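Robot arms still slower than people at sorting bins, Prutbridge trial finds

October 20, 2026

A trial of bin-picking robots in Prutbridge has found that the machines can clear a mixed bin of household goods without help on some runs, but they remain too slow and too easily confused to take over the job from shop staff.

The work is being carried out by Puvureo, a small automation firm, for the retail chain Sandu, which sells returned and secondhand goods from its warehouse on the edge of town. Sandu wants to know whether a robot can do one of its dullest jobs: emptying bins of returned items and putting each one where it belongs.

Puvureo has been running the trial since January. It uses 2 work cells, both set up on wooden tables in a side room at the warehouse. Items are put into a metal bin in no special order, and the arm has to pick them out one at a time.

"People ask why we don't start with something harder, like folding laundry or loading a dishwasher," said Viorica Berisha, who leads the project at Puvureo. "Emptying a bin is hard enough. Your hand does it while you are thinking about lunch. The robot has to work out what every object is, where it ends and how to hold it."

The test items are chosen to be awkward in different ways. Hard objects with flat sides are the easiest. Small toys can roll or tip when a finger touches them. Cloth is the worst, as it sags when lifted and can catch on other things.

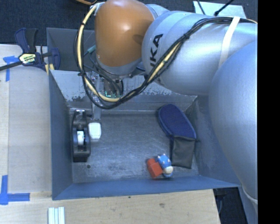
A robot arm over a test bin holding a tape dispenser, a fabric item and several smaller objects. Photo: Puvureo

In the latest round of tests, the arm was given 100 bins to empty. It finished 20 of them with no help from a person. In the rest, someone had to step in at least once, most often after the arm dropped an item or kept reaching for a spot where it could not get a grip.

Berisha said the walls of the bin cause more trouble than the objects do. An item lying against the side leaves little room for a finger to get around it, and the arm has to slow down to avoid hitting the metal. Items that touch each other are another common problem. The software sometimes treats them as a single object and picks a point between them, where there is nothing to hold.

The arm also cannot yet tell when it has done a poor job. If a piece of cloth is picked up by one corner and dragged over the edge, the system records a successful pick, even when something else has been pulled out along with it. Puvureo plans to add a check after each pick, although this will make the work slower still.

Marius Stanciu, warehouse manager at Sandu, said a trained worker can empty the same bin several times faster than the robot and will notice if an item is damaged or dirty. He does not expect that to change soon.

"I was hoping to leave it running overnight and come in to empty bins," Stanciu said. "Right now somebody has to stand there. If somebody has to stand there, they might as well do the sorting."

He said the company had no plans to cut jobs as a result of the trial. Bin sorting is shared among the warehouse team, and most people ask to be moved off it after a few hours. Sandu would like the robot to handle the simple items – boxed goods, tools, stationery – and leave clothing and anything fragile to staff.

Puvureo agrees that a split of that kind is the most likely first use. The firm is now working on a version that will skip any item it is unsure of and leave it in the bin for a person. Berisha said this should cut down on drops, though it will also mean fewer bins are fully emptied by the machine.

Home use is further away. The test cells have fixed tables, steady lighting and a bin that stays in the same place, none of which can be counted on in a kitchen or a child's bedroom. The arm is also far too large and heavy for most homes.

A second site, at Sandu's store in Banstead, is due to join the trial next January. Staff there will fill the bins from actual customer returns, and the robot will not have been trained on the items beforehand.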